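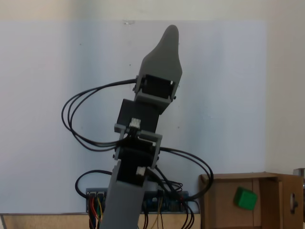 Bench arm with its control board, Betow workshop, Clillbridge

About us

Betow is a small shop in Clillbridge. We build and fix desktop robot arms for schools. Started with 2 arms and a borrowed bench, now 102 out on loan.

Why we go on about cables so much: October. One of our Mahuika arms dropped its elbow mid-lesson, no warning. Wire had worked out of a servo plug. No one hurt, but fingers were close. We pulled all of them back in the same week.
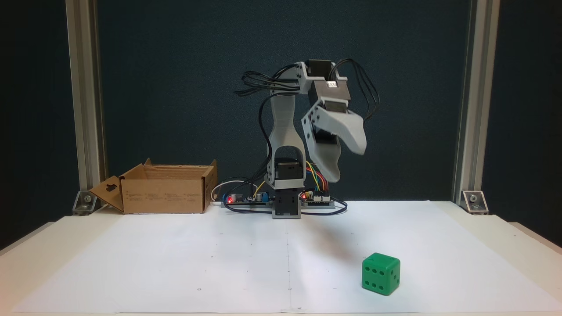

Every arm now gets 524 full swings on the bench before it ships, plus a tug test on each plug. 5 failed the first round, all the same connector. Those are fixed and back out. Loops still get in the way sometimes, were working on a clip.

Got an arm that twitches or sags? Cut the power first, then call. Ask for the Jarkau desk, they handle recals and repairs.

Page updated November 14, 2024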